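Buying the second arm last

Deepika Naidu has spent two budget cycles trying to get other people to write shorter equipment lists. She plans purchases for Honstead, a company that packs and returns board games and card games for online sellers, and she is now working out what to spend on two-armed robots for its sorting desks. I spoke with her on 2023-07-21, a week before her numbers went to the finance group.

Her first request, she said, was rejected, and she thinks it should have been.

"I asked for robots," Naidu said. "I had a quote with robots on it and a total at the bottom. Finance wanted to know what the desks would cost, what the grippers would cost when they wear out, and who would be paid to change them. I had no answer for any of that."

The second request starts with simulation. Before any hardware is ordered, her team runs the job in a rendered room with the furniture and products it expects to handle.

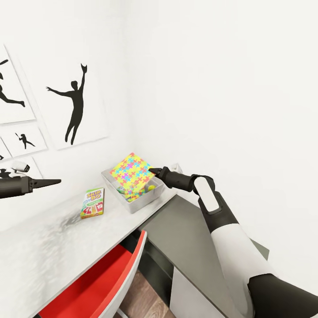 Simulated sorting run with the right gripper closed on a puzzle-patterned square at the bin.

"Flat things are what I worry about," she said. "A box is easy to budget for. A thin square piece that has to be held by its edge, over a bin, is where you find out whether you need a better fingertip. The better fingertip costs more, and you buy it 100 times over the life of the machine, so it belongs in the operating budget. I had it under capital the first time."

The simulation work is run by Mircea Hodoroagă, who joined our call halfway through. He said the software seat was the cheapest line in the plan and the one he had to defend most often. "People see a picture of a room and ask why we are paying for a picture," he said. "I tell them we are paying to move the desk before we own the desk."

He keeps the rooms close to what Honstead could buy. Desk sizes come from supplier sheets, and when the facilities side changes a supplier, he changes the room.
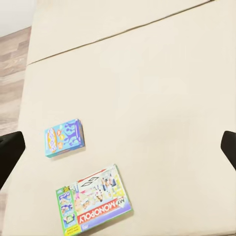 Naidu's own subject, and the one she kept coming back to, is reach. Vendors price arms in steps, and the next step up can cost as much as everything else at the station. Her planners wanted the longer arm as a matter of course. She asked them to show her a layout that needed it. A wide table with two boxed games on it, a small blue one and a larger My Monopoly box, makes her argument for her, she said: both boxes lie between the open grippers, and the whole stretch of tabletop beside and above the right one has nothing on it. "I would be paying for reach over bare table," she said. "Put the product where the arm is. Shelving is cheap."

Hodoroagă does not fully agree. He would like one station with the longer arm, for oversize returns, and he has asked for it as a separate line so it can be cut without touching the rest. Naidu has left it in for now.

The stations themselves would come from Faleck or from Emden. Faleck quoted a complete package, with the desk, both arms and installation under one number. Emden quoted the parts. Naidu prefers the parts, though her first draft came out higher that way, and she asked Leobardo Cortés in operations to go back through it.

"Leobardo found that we had paid for the mounting plates on two different lines," she said. "That was my mistake."
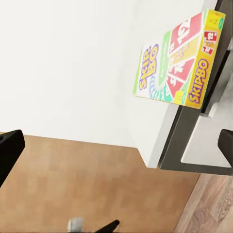

Cortés also pushed her to hold back money for spares. The plan sets aside $2,000 per station for the first year and another $500 for training, which covers one operator per shift. Neither figure has been tested. He told her he would rather explain leftover money in November than ask for more.

Her other advice to anyone drawing up a plan like this was to get the furniture settled early — desks have longer lead times than she expected — and to ask for the service contract in writing before the price is discussed. She also wants the option of starting a station with a single arm and adding the second once the volume is there. Emden has agreed to that. Faleck has not replied.

If the request goes through, Honstead will order 2 stations, and Dayana Medrano will run them on the day shift.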